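Festuris legt Zwischenbericht vor: Zweiarmige Systeme bei Haushalts- und Werkstattarbeiten noch nicht einsatzreif

Sernirau, im Oktober

Die Festuris GmbH hat die Ergebnisse ihrer Versuchsreihe Mamo zur Eignung zweiarmiger Robotersysteme für einfache Tätigkeiten in Haushalt und Werkstatt veröffentlicht. Die Auswertung umfasst 3.031 Durchläufe an Tischarbeitsplätzen am Standort Sernirau. Ein unbeaufsichtigter Betrieb ist nach Einschätzung des Unternehmens mit dem gegenwärtigen Stand der Technik in keiner der untersuchten Aufgabengruppen vertretbar. Für einzelne, eng umrissene Handgriffe ergibt sich ein günstigeres Bild.

Untersucht wurden Tätigkeiten aus drei Gruppen: Aufräumen und Sortieren kleiner Gegenstände, Handhabung flacher Teile sowie Fügen und Aufstellen leichter Bauteile. Als erfolgreich galt ein Durchlauf nur dann, wenn der geforderte Endzustand ohne Eingriff einer Person erreicht und kein Gegenstand beschädigt wurde. Teilerfolge wurden gesondert erfasst und gehen nicht in die Erfolgsquote ein.

Beim Umsetzen einzelner, formstabiler Gegenstände mit freier Greiffläche arbeiteten die Systeme überwiegend zuverlässig. Deutlich schwächer fielen die Ergebnisse aus, sobald beide Arme ein Teil gemeinsam führen mussten. In 451 Durchläufen wurde der Versuch von der Aufsicht abgebrochen. Häufigste Ursache war ein Verrutschen des Werkstücks im Griff des haltenden Arms, während der zweite Arm noch positioniert wurde. Die Steuerung erkannte diesen Zustand in vielen Fällen zu spät oder gar nicht.

Flache Teile stellen ein eigenes Problem dar. Liegt eine Platte vollständig auf, bietet sie einem Parallelgreifer nur eine geringe Angriffsfläche an der Kante. Eine kleine Abweichung in der Höhe führt dazu, dass die Finger auf der Tischfläche aufsetzen oder über das Teil hinweggleiten. Bei Baugruppen mit aufrecht stehenden Abschnitten kommt die veränderte Schwerpunktlage hinzu. Menschen gleichen solche Abweichungen über den Tastsinn aus. Die eingesetzten Greifer verfügten über keine vergleichbare Rückmeldung.

Die Versuche fanden bewusst nicht auf leergeräumten Flächen statt. In einer Wohnung oder an einer Werkbank liegen stets Dinge, die mit der Aufgabe nichts zu tun haben, und ein System muss sie unberührt lassen können.

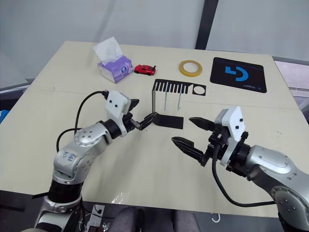

Der Zeitbedarf bleibt ein weiteres Hindernis. Für eine Aufgabe, die eine eingearbeitete Person in 40 Sekunden erledigt, benötigten die Systeme in der Gruppe Fügen und Aufstellen regelmäßig ein Mehrfaches. Ein wirtschaftlicher Einsatz in Kleinserienfertigung und Montage ist damit vorerst nicht darstellbar. Im Haushalt wäre eine längere Dauer hinnehmbar, dort wiegt jedoch die Anforderung an einen Betrieb ohne Aufsicht schwerer.

Die Auswertung der Bewegungsdaten erfolgte mit der Software Monesus, die Festuris für die Mamo-Reihe entwickelt hat. Sie ordnet jedem Abbruch den Zeitpunkt der ersten messbaren Abweichung zu und erlaubt damit eine Trennung von Wahrnehmungs-, Planungs- und Greiffehlern. Auf Greiffehler entfiel der größte Anteil. Festuris leitet daraus ab, dass Verbesserungen an der Bildauswertung allein keinen ausreichenden Fortschritt bringen werden.

In der nächsten Versuchsphase sind über 800 zusätzliche Durchläufe mit Kraftmessung in den Greiferfingern vorgesehen. Die Aufgabenbeschreibungen bleiben unverändert, um die Vergleichbarkeit zu sichern. Aussagen zu einer Markteinführung trifft Festuris nicht. Der vollständige Zwischenbericht einschließlich der Versuchsprotokolle wird auf Anfrage zur Verfügung gestellt.

Über Festuris
Die Festuris GmbH mit Sitz in Sernirau prüft und bewertet Automatisierungslösungen für kleine Betriebe und den privaten Bereich. Das Unternehmen stellt selbst keine Robotersysteme her.

Pressekontakt
Festuris GmbH, Presse- und Öffentlichkeitsarbeit, Sernirau
Abdruck honorarfrei, Belegexemplar erbeten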